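Starnport Community Help > Moving and Storage

Do I have to empty a dresser before movers pick it up?

Asked by qsong58, April 2018

We are moving from a second floor apartment in Starnport to a house across town. The company is Melnychuk and the booking form only says "furniture should be ready to move." I have a tall dresser with 4 drawers, a low one with 3 wide drawers, and a filing cabinet. Most of what is in the dressers is clothes. My sister moved last October and left everything in hers and said it went fine, but she had a different company and no stairs. I called the office twice and got voicemail. Would like to avoid buying more boxes if I can.

Thanks, Qiuyue Song

3 answers

Orest Nazarenko
Accepted answer

I worked on a moving crew for a few summers. Soft clothes can usually stay in a solid wood dresser if the move is local. Anything heavy or breakable comes out, and so do jewelry, medication and papers you can't replace. If the dresser is particle board, empty it. The joints at the back give when two people tip it on a staircase, and full drawers make that a lot more likely.

With stairs I would empty the tall one either way. Crews often pull the drawers, carry the frame down, then bring the drawers after it. If the drawers are full they will do it but it is slow, and you are probably paying by the hour.

Filing cabinets get emptied, or at least the upper drawers do. A full one is heavy enough to hurt somebody. Lock it if you have the key.
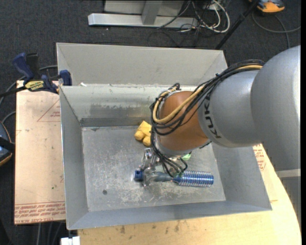

Can I tape the drawers shut?

Use stretch wrap for that. Packing tape pulls the finish off when you peel it, especially on painted or older pieces. Go around the whole dresser two or three times at drawer height. If tape is all you have, put an old sheet around it first and tape to the sheet.

Also look at your paperwork from the mover. Some of them won't cover a piece that was moved with things inside it – the wording is normally near the part about boxes packed by the owner.

hurkon_dad

We left ours full and the bottom fell out of one drawer. It was a cheap dresser though. Trash bags work fine for clothes, you don't need boxes.

Skivudura

Depends on the company, ask them. Mine had a 400 dollar limit on any one item and I didn't find out until I filed a claim.

Comment from qsong58: Got through to the office this morning. Clothes are ok in the low dresser, the tall one and the cabinet have to be empty. Going with trash bags – thanks.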